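How to swap a phone case without wrecking it (or the phone)

Quick one. I do a lot of these, and most cracked cases I see got cracked coming off.

What you need: a table, a soft cloth, clean hands. No tools. Put the butter knife back.

Getting the old case off

1. Lock the screen. Otherwise you'll be calling your boss with your thumb.
2. Hold the phone face up, both hands. Start at a corner, top one by the camera is usually easiest.
3. Thumb on the glass edge, fingers behind, peel the corner of the case down and away. Soft cases roll right off. Hard ones need a firm push from the back, through the camera hole. Push beside the lens, not on it.
4. Second corner on the same side. Then the rest comes by itself.

Stuck? Warm it in your hands for 2 minutes and try again. Older plastic gets stiff. No hair dryer please.

Wipe everything

Grit gets in there and scratches the back. Wipe the phone, wipe the inside of the case, do the corners twice. If you washed the case let it dry all the way, overnight if you can. Really.

New case on

1. Check the camera hole is on the right side. Yes, I've done it backwards.
2. Camera end in first, flat against the case.
3. Side with the buttons next. Line them up before you press.
4. Last corners, one then the other. Should click or snug up.
5. Run a finger round the whole edge. Any lip sticking out, press it agian.

Test the buttons, the mute switch, plug in the charger. Some thick cases block the plug.

Doing a few phones at once? Keep each case next to its own phone and do one start to finish before the next. Similar models look like they fit and they dont, quite. Never force it.
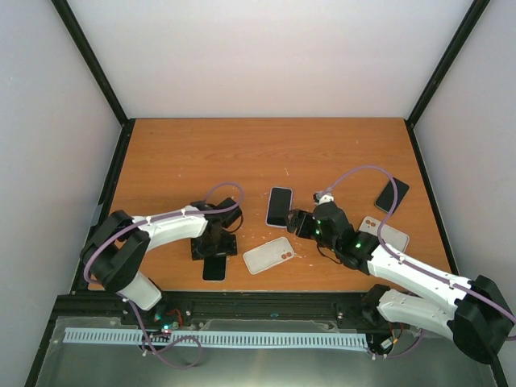

Posted by Nuria Jemal | June 30, 2021 | Filed under: Phones, Quick fixes

Update: got asked about wallet cases. Same steps, just open the flap first and take your cards out. Screen protectors next time.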